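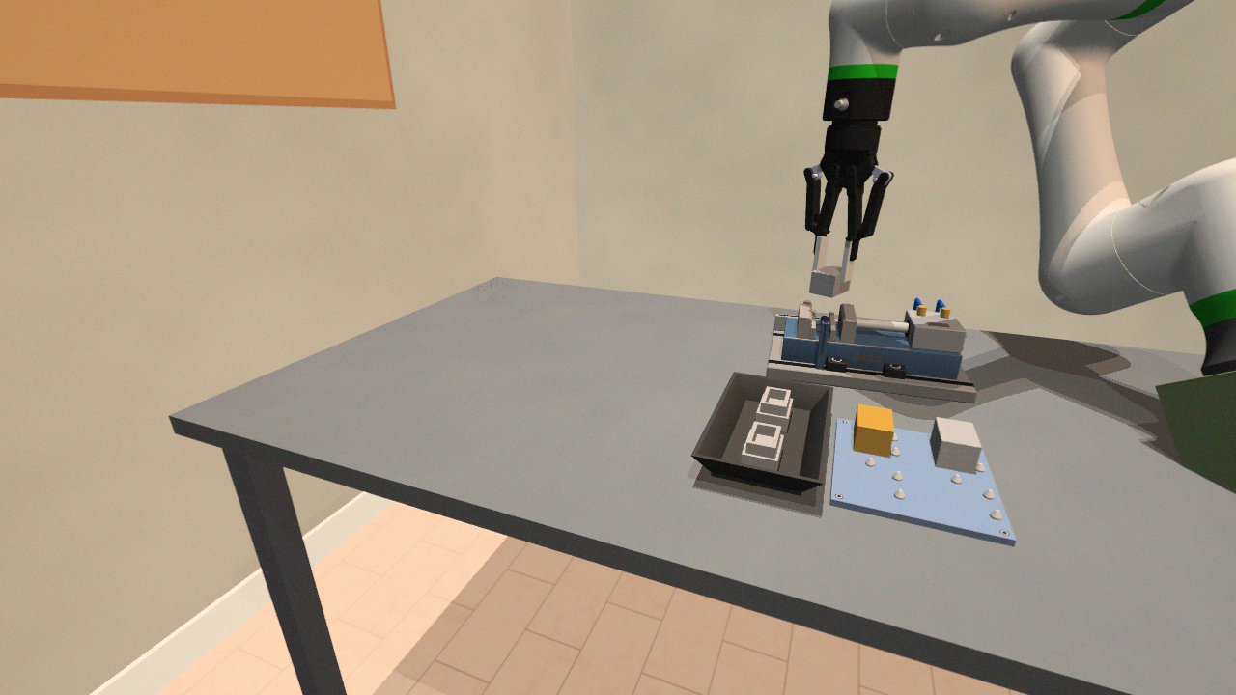
The robot arm with a small grey block in its fingers, drawn by the computer.

How does a robot pick up a block?

By Etelka Hajdu, Drimen shared workshop

In our workshop people repair bicycles, build shelves and sometimes make strange musical instruments. Since August a small group of us has been building a work table for a robot arm. We call the project Skoter. Children who visit us on Saturdays ask very good questions about it, so I have written down the answers.

Why is it a computer picture?

Before we move the heavy things, we build the whole table inside the computer. This is called a simulation. It is similar to a video game, but the rules in it are made to be like the rules of our world. If the computer robot lets go of a block, the block falls. If the computer robot hits the table, the program tells us, and we have nothing to repair. In one evening we can let it try 1000 times. With a real arm we would still be there at breakfast!

The arm

Hold out your own arm and bend it. You have a shoulder, an elbow and a wrist. A robot arm has joints too, and in each joint there is a motor. Our arm is white with green bands, so it is easy to find in the picture. The part near the bottom, the base, must be fixed very well. When a long arm moves quickly, it pulls at its base, in the same way that you feel a pull when you swing a full bucket.

The fingers

At the end of the arm is the gripper. That is the robot's hand. It has only two fingertips, and they are long, thin and flat. You can try at home how this feels. Take two rulers, one in each hand, and lift a rubber between them. If you press too little, the rubber slips out. If the rulers are not straight, it turns and jumps away.

The robot has the same trouble. Pichit Paisan wrote the part of our program that closes the fingers. His first version closed them very fast, and the block flew over the table like a frog. Now the fingers close slowly, and they stop when they feel the block push back.

The vice

The blue and grey machine under the block is a vice. (In American books you will see it written "vise".) A vice has two jaws. You put something between them, you bring the jaws together, and then the thing cannot move while you work on it. A carpenter uses a vice for holding wood. For us it is like a third hand.

To put a block between two jaws is much harder than to put it on a flat table. The gap is narrow, and the block must come down straight. So we teach the robot to do it in small steps:

Go above the block.
Go down and close the fingers.
Lift the block up.
Move until the block is over the vice.
Wait a moment, then go down slowly.
Open the fingers.

The "wait a moment" was the idea of Maeve Dunne, and she is very proud of it. An arm can shake a little after it stops. You cannot thread a needle while you are running, and it is the same here.

The tray and the plate

In front of the vice there is a black tray with two square parts in it. Next to the tray there is a light blue plate with some small pegs and two cubes, one yellow-orange and one light grey. When things have a fixed place, the robot can find them more easily. You know this also from your school bag. If the pencil case is always in the same pocket, you can find it without looking.

How does the robot know where things are?

In the computer this part is easy, as the program knows the place of every object already. On a real table somebody must measure it, or the robot must use a camera. We measure. Hajnalka Farkas marks the places with tape, and then she checks everything again with a steel ruler. If a tray is 3 millimetres too far to the left, we see a small mistake. If the vice is 3 millimetres too far to the left, the block will hit the jaw.

How often must it work before you believe it?

Our rule is 100 good tries in the computer, one after the other. If the robot drops a block on try number 99, we start again from one. Yes, this has happened. We ate a lot of biscuits that evening.

Try it yourself

You need a friend, a small box and a rubber. Close your eyes. Your friend is now the program and must tell you how to pick up the rubber and put it in the box. Your friend may use only these words: left, right, forward, back, up, down, open, close, stop. Then change places. Write down which word was missing the most, and bring us your paper on Saturday. Ildikó Hegyi is collecting them on the wall beside the door.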